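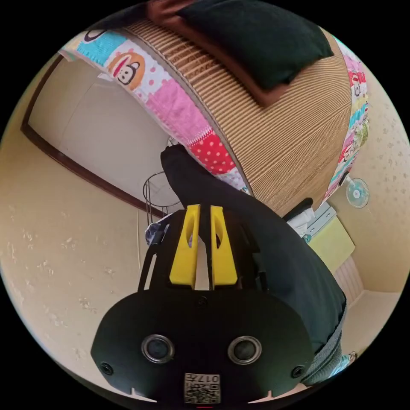 Ticket 982: Label printer at Hercombe prints blank labels between good ones
Opened by: Efa Gwilliam
Assigned to: Bevan Treloar
Status: Closed

Problem as reported
The printer on the Hercombe packing bench feeds one or two blank labels after every printed one. It started after the new rolls went in. The Pustcombe printer uses the same model and the same driver and is fine.

9:10 am - Bevan
Asked Efa to print the built-in test page with the computer unplugged. Blanks show up there too, so I am leaving the driver and the Skeller stock software alone for now.

9:40 am - Efa
Cleaned the print head and the gap sensor with the alcohol pen. Let it dry and tried again. Same result. The print itself is sharp, no missing lines.

10:25 am - Bevan
Please run the media calibration: power off, hold the feed button, power on, let go at the second blink. It should feed a few labels and stop at a gap.

10:50 am - Efa
Ran it twice. It fed a long strip both times and stopped in the middle of a label. Red light on. Error 208 on the status sheet.

11:15 am - Bevan
208 is "gap not found." Which rolls are loaded? The part number is inside the core.

11:30 am - Efa
The core says black mark stock. The old rolls were gap stock. There is a black bar on the back of the liner between labels.

11:45 am - Bevan
That explains it. The printer is set to look for a gap and the new liner is too dark for it to find one. Change media type to Mark in the printer menu, slide the lower sensor all the way left so it lines up with the bar, then calibrate again.

1:20 pm - Efa
Done. Calibration stopped after three labels, light is green. Ran a batch of 700 for the Eynon order with no blanks.

2:05 pm - Glenys Meredith (purchasing)
We have almost 3000 labels left of the black mark stock. I would like to use it up before going back to the gap rolls. Pustcombe will stay on gap - please don't swap rolls between sites.

2:30 pm - Bevan
Fine by me. Saved the Hercombe settings to the printer so they survive a power cut. Caradog Owen has the steps for switching back. Closing.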